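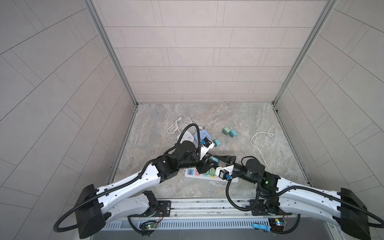

작업 노트, 2020년 9월 30일
건: 프루레크(Prureck) 재발매 마스터링, 릴 928번

아침에 릴 928번을 다시 걸었다. 상자에는 "최종 마스터"라고 적혀 있고, 그 밑에 다른 필체로 "진짜 최종"이라고 적혀 있다. 첫 번째 글씨는 데틀레프 놀테, 두 번째는 누군지 모르겠다. 경험상 "진짜"가 붙은 상자일수록 의심해야 한다.

테이프 속도는 30ips. 지난번 디지털 전송 때 기기 설정이 어땠는지 기록이 없다. 기록을 안 남긴 사람은 나다. 오늘은 적는다. 헤드 청소, 소자, 방위각 조정까지 끝내고 재생. 기준 톤이 릴 머리에 없어서 방위각은 하이햇을 들으며 귀로 맞췄고, 모노로 합쳐서 고역이 제일 살아 있는 지점에 고정했다. 두 번 해서 두 번 다 같은 자리에 멈췄으니 믿기로 한다.

수록곡은 14곡. 그중 문제는 늘 그렇듯 발라드다. A면 마지막 곡에서 페달 스틸이 들어오면 보컬이 한 발 뒤로 물러난다. 원래 믹스가 그렇다. 하우케 슈타인바흐는 "보컬을 앞으로"라고 메일에 썼고, 같은 메일 아래쪽에 "원본의 균형은 건드리지 말 것"이라고도 썼다. 두 문장 사이의 거리가 네 줄이다. 일단 두 번째 문장만 따르고, 첫 번째 문장은 M/S로 가운데 중역을 아주 조금 올린 별도 버전으로 만들어 두었다. 파일 이름은 하우케용. 들어 보고 차이를 못 느끼면 원본으로 나간다.

EQ 메모
- 전체: 초저역만 정리. 콘솔 험이 곡 사이에서 들리는데, 곡이 시작되면 베이스에 묻힌다. 곡 사이는 페이드로 처리하고 노이즈 제거는 걸지 않음.
- 빠른 곡들: 치찰음이 세다. 디에서를 걸었더니 가수가 앞니를 잃은 것처럼 들려서 뺐다. 해당 음절만 손으로 내렸다. 오전이 다 갔다.
- 왈츠: 손대지 않음. 좋은 녹음은 일거리를 안 준다.
- 가스펠 곡: 합창단 왼쪽에 누가 계속 반 박자 먼저 들어온다. 이건 마스터링으로 못 고친다. 사실 고치고 싶지도 않다. 곡에서 제일 신난 사람이다.

리미터는 거의 안 썼다. 8월에 만든 테스트 버전은 지금 들으니 좀 심하다. 그때는 이른오프(Irnow) 쪽 컴필레이션과 음량을 맞추려고 했는데, 그 컴필레이션이 토스터처럼 시끄럽다는 걸 고려하지 않았다. 테스트 버전은 지우지 말고 보관. 다음에 내가 또 그러려고 하면 들려줄 것.

점심 뒤에 마이네케(Meinecke)에서 전화. 래커 커팅 일정을 당길 수 있냐고 묻는다. 파일은 당길 수 있지만 B면은 못 당긴다고 했다. B면이 길다. 안쪽 홈에 하필 심벌즈가 제일 많은 곡이 온다. 곡 순서를 바꾸면 해결되는데, 순서는 "역사적 문서"라서 바꿀 수 없다고 한다. 초판 카세트는 순서가 달랐다는 말을 꺼냈더니 저쪽이 잠시 조용해졌다. 확인하고 연락 준다고 한다. 안 바뀔 경우에 대비해 B면만 레벨을 낮춘 커팅용 세트를 따로 뽑아 둘 것.

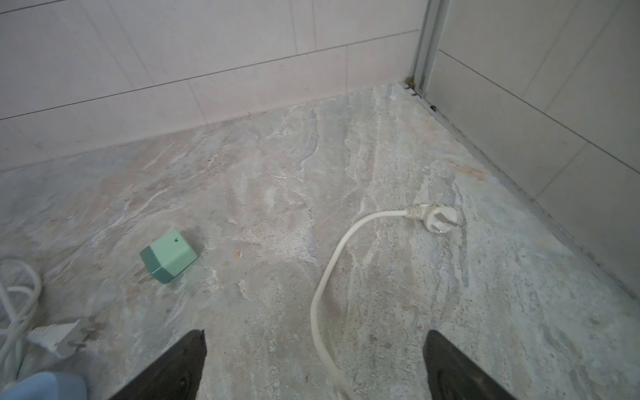
속지 시안도 오늘 왔다. 소리만 만지는 사람한테 왜 보내는지 모르겠지만, 크레딧 확인하라는 뜻일 것이다. 뒷면 배경이 순백인데, 흰 바탕에 회색 글씨라 연주자 이름이 거의 안 읽힌다. 새 앨범 같기도 하고 치과 안내문 같기도 하다. 차라리 위 사진의 돌바닥 같은 색이 낫겠다. 회색에 베이지와 옅은 파랑이 소용돌이치고 희미한 녹빛 줄이 섞인 쪽이 이 음반의 소리와 더 맞는다. 먼지가 앉은 듯 살짝 닳은 느낌까지 포함해서. 다만 그런 무늬 위에 글씨를 바로 얹으면 역시 안 읽히니까 이름 밑에는 단색 띠를 깔아야 한다. 의견으로만 적어 보냄. 디자이너가 나한테 컴프레서 설정을 권한 적은 없으니 나도 적당히 하기로.

크레딧에서 틀린 것: 데틀레프가 "믹싱"에만 올라 있는데 하모니카도 불었다. 트랙 시트에 본인 글씨로 있다. 피들 연주자는 성만 있고 이름이 비어 있다. 움홀름(Umholm) 스튜디오 철자가 앞면과 뒷면에서 서로 다르다. 둘 중 하나는 맞다.

데틀레프와 통화한 내용. "진짜 최종"은 자기가 쓴 게 아니라고 한다. 그럼 누구냐고 물었더니 "진짜 최종은 따로 있었는데"라는 답이 왔다. 릴이 하나 더 있다는 뜻인지, 믹스를 한 번 더 했다는 뜻인지는 기억이 안 난다고. 움홀름 보관실 목록을 요청해 두었다. 목록이 올 때까지 이 릴을 마스터로 본다. 대신 곡별 처리는 전부 세션에 살려 두고 합본 렌더링은 아직 하지 않음.

테이프 상태: 양호. 끈적임 없고 재생 뒤 헤드에 묻어난 것도 거의 없다. 편집 이음새 하나가 벌어져서 스플라이싱 테이프 새로 붙임. 위치는 가스펠 곡 직전. 옛날 테이프 조각은 봉투에 넣어 상자에 같이 보관.

남은 일
- 하우케에게 발라드 두 버전 보내기. 어느 쪽이 어느 쪽인지는 적지 말 것.
- 마이네케에 B면 길이 통보.
- 왈츠 앞 여백 다시 듣기. 지금은 숨 쉴 틈이 좀 짧다.
- 릴은 되감지 말고 테일 아웃으로 보관. 상자에 크게 써 둘 것. "진짜"라는 말은 쓰지 말고.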